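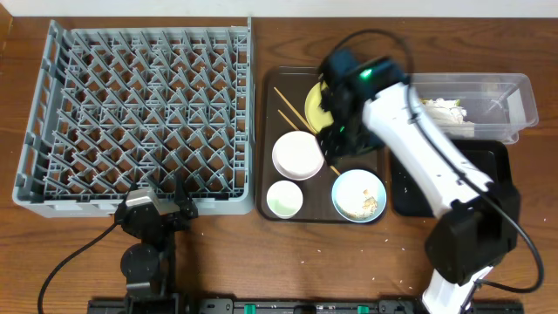
Tray with dishes and chopsticks, gray rack to the left.

Notebook, water bench, Plirness
2023-05-01
Entry by Marek Baláž

Hardness and spotting, continued

Raw tap this morning 206 ppm as calcium carbonate, by titration. The Riltska meter reads lower again and I don't trust it until Ľubica has checked the probe. For now every number on this page is from titration unless I say otherwise.

The Filtden cartridge has passed 1032 liters. Output at the start of the day was 47 ppm, up from last week. I expected a slow climb and then a sharp one, and I think this is still the slow part. Jamshid wants to regenerate now and start clean. I would rather run it until it breaks through, so we have one full curve to compare with the September one. Left a note on the cartridge: DO NOT REGENERATE — ask Marek.

Glass slides

Three sets, dipped and dried standing up in air, no wiping. Raw water, softened water, and an even mix of the two. Same slides as before, washed in dilute citric acid and rinsed with deionized.

Raw: clear rings at the bottom edge, where the last drop hangs, and a haze higher up. Comes off with vinegar, so it is carbonate.
Mix: rings, fainter. No haze that I can see against the black card.
Softened: no rings. One slide has a dull patch near the top that vinegar doesn't touch. Could be sodium salts, could be my thumb. Repeat it with tweezers.

Estrella pointed out that the drying time matters more than we have been allowing for. The slides near the window dry faster and the rings are narrower. She's right and it means the first two pages of this series can't be compared with the rest. I have marked them in pencil. From now on all slides go in the closed cabinet with the fan off.

Rinse aid

Brekke at the low dose, in raw water only. The water sheets off and the rings mostly go, but the haze is unchanged or slightly worse. Used 74 mL of the stock solution, so there is enough for one more run before somebody has to make up a new bottle. Label on the old one is smudged — please write in pencil, the marker runs.

Different surfaces

Bohumila keeps asking why we only use glass. Fair question. Glass shows everything, so it's easy to score, but people eat off glazed plates and with wooden things, and a spot on a pale glaze is nearly invisible until it builds up. On bare wood I don't know what we would even score. Maybe a gray cast after many cycles, maybe raised grain. A printed pattern might show wear sooner than the plain wood does, though that is a detergent question more than a water one.

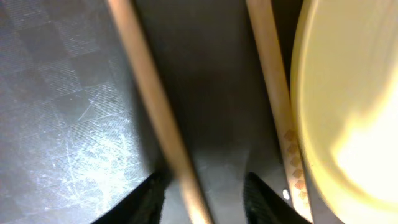
To do

Titrate the softened line morning and afternoon until breakthrough. Write the liters next to each reading, as the gaps in last week's column are no use to anyone.

Repeat softened slides, tweezers only, cabinet.

Ľubica: probe check, and a fresh buffer if the old one is cloudy.

Jamshid to look up how much salt the cartridge took last time. It should be in the green binder.

Order EDTA. We are on the last bottle and I opened it today.

Ask Estrella if the black card can be replaced, it has scratches that look like haze in low light.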